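Rostden refurbishment shop puts robot arms on desktop strip-down
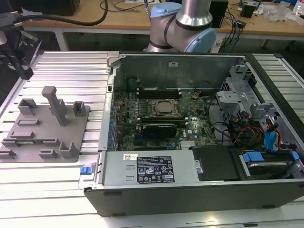 An opened Dell desktop on the work surface, with the grey 3D-printed fixture plate to its left.

Rostden has moved part of its desktop computer refurbishment line to robot arms, starting with memory modules. The cell went into regular use in December after a trial on 130 machines.

Staff still receive each computer, check it for damage and take off the side panel. The arm then handles the modules, using printed fixtures designed in-house by Laine Adomaitis. Drives and power supplies are still removed by hand – cable routing varies too much between models, according to process engineer Nam-gil Byun.

Average handling time per machine is 29 minutes, against 27 on the manual benches. Byun expects the gap to close once fixture changes take less time. "Speed was never the main point. We wanted fewer hours bent over a chassis," he said.

The bench team keeps its present size. Two technicians, Ayanda Molefe and Mi-kyung Koo, have been retrained to run the cell and now spend about 60 per cent of their shift on set-up, fault clearing and inspection. Molefe said the work was easier on the wrists but needed closer attention, as a badly seated part can stop the cell.

Job descriptions and pay grades for the new role are under review. Staff have also asked for rotation between the cell and the manual benches, so that repair skills are kept up. A trial rota is being drawn up by shift lead Ha-rang Joo.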